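October
By Ognjen Radonjić

Chapter 6
Why Your Size Isn't Your Size

Go get two pairs of shoes out of your closet, ones that fit you well and came from different makers, and look at the numbers inside. I'll wait. If they match, congratulations, you are luckier than most of the students who have taken this course with me. Mine don't match at all. I own shoes in three different sizes, and my feet are perfectly happy in all of them.

We spent the last chapter on materials, so you already know why leather gives a little and most foams spring back. Now we have to talk about numbers, and I promise to keep the arithmetic light. A shoe size feels like a measurement, the way inches on a ruler are a measurement. It is closer to a nickname. Somebody measured something once, rounded it, and printed it on a box.

So what was measured? There are really two candidates. One is the length of your foot, from the back of the heel to the tip of the longest toe (which may not be the big one, go and look). The other is the length of the last, the foot-shaped form a shoe is built on. The last is almost always longer than the foot it's meant for, and how much longer is up to the person designing the shoe. A pointed dress shoe might have a lot of empty room out front. A child's sneaker needs growing room. A ballet flat has hardly any extra at all.

Slides are where I like to start, and my students usually groan until they see why. With no heel cup, no laces and no closed toe, a slide can be too long or too short and still stay on your foot. Plenty of people wear them a full size off and never notice.
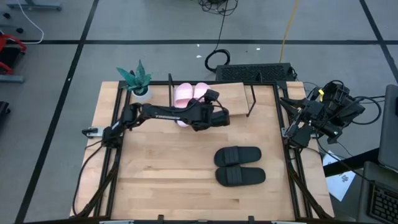

Figure 6.1. Pink slides with wide straps.

That forgiveness is a gift to the people who make and sell them. A lot of slides come in whole sizes only, and some come in double sizes, where one slide is supposed to do for two neighboring numbers. Years ago I helped out at Rakow, a shoe store in Sostano with a stockroom about as wide as a bus aisle, and I learned more about sizing there than I did in school. At the start of one summer we took in 156 pairs of slides and they fit on two shelves. The same number of pairs in lace-up shoes, with all their half sizes and widths, took over the whole back wall!

What I want you to notice is that the feet were the same feet. Our customers didn't grow simpler in summer. The product just asked less of them.

6.1 Steps on a ladder

Any size system needs a starting point and a step. The US and UK systems both use a step of a third of an inch, an old unit called the barleycorn, with half sizes squeezed in between. The common European system uses two thirds of a centimeter, called the Paris point. The steps don't line up, and that is the whole reason conversion charts disagree with each other. They are all rounding, and they are rounding in different directions.

Try one yourself. Take a foot that is 216 millimeters long. Give it 14 millimeters of extra room inside the shoe, for a total of 230. A Paris point is about 6.67 millimeters, so divide and you get 34.5. Do you call that a 34 or a 35? You have to pick, and the maker down the road may pick the other one.

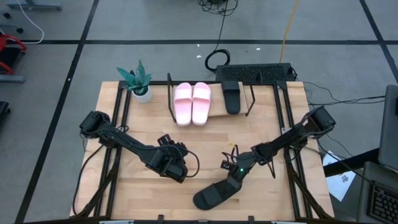
Now change the extra room from 14 millimeters to 10 and do the division again. You'll land a bit under 34. Same foot, same ruler, and you may have dropped a whole size because a designer liked a shorter toe. Keep that result in your notebook, we come back to it in the exercises.

6.2 The parts a number leaves out

Length gets all the attention, poor old width gets a letter if it's lucky, and the height of your instep gets nothing. Yet the instep is what decides whether a strap is comfortable. On a slide the strap carries nearly all the work of holding on, so two slides with footbeds of identical length can feel completely different.

Shape matters as well. Feet are mostly curves, and the things we press against them have edges, folds and joins. When you pick up any molded part in the workshop, get in the habit of running your thumb along it and finding where a soft curve turns into a corner. 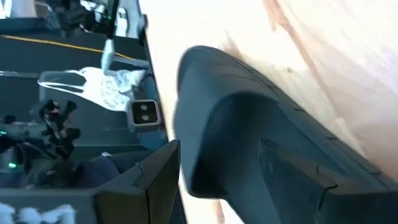
Figure 6.3. A thin seam where a rounded part meets a sharper one.

My friend Agarwal, who taught pattern cutting for years, made her classes do this with their eyes closed. I stole the idea, and you'll be doing it in Exercise 2. Before then, please measure both of your own feet, standing up, late in the day. Write down both lengths. They probably won't be equal, and you'll want to know which one is bigger before you read the next section.

Comments

marta_k: Did the closet test. My boots and my sneakers are a size and a half apart and both fit fine. I feel lied to.

Dev: In 6.1, does the extra room go in before or after you divide? I did it after and got something silly.

Ognjen Radonjić: Before, Dev. Add the millimeters first, then divide by the Paris point.

heelandtoe: My Flovow slides are double sized and my left foot hangs off the back. Instep is fine though.

Related
Chapter 5: Leather, Foam and Everything Between
Chapter 7: Reading a Last
Exercises for Chapter 6
How to Measure a Foot at Home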